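Gripper comparisons still lean on rigid blocks, and I think that is a mistake. Thin film shows pad wear sooner. 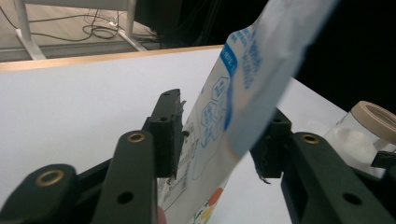
*Film package between the fingertip pads.*

At Herkbridge we ran 100 grasps per pad set. The Stastano pads slipped 9 times on film, 2 on glass – a gap no block test would report.
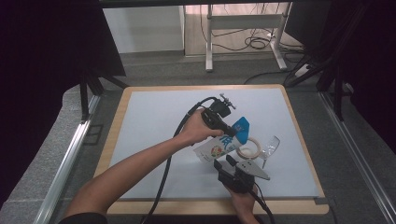
## Flaps and edges

Carton flaps test fingertip alignment. A small offset twists the board, and closing force hides it until the pull starts.
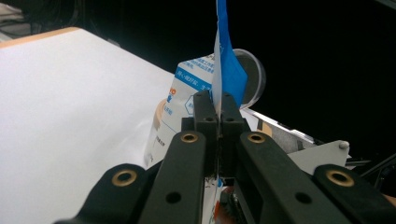 Yoga Hartono disagrees: film varies too much between batches, and a block at least gives the same number twice.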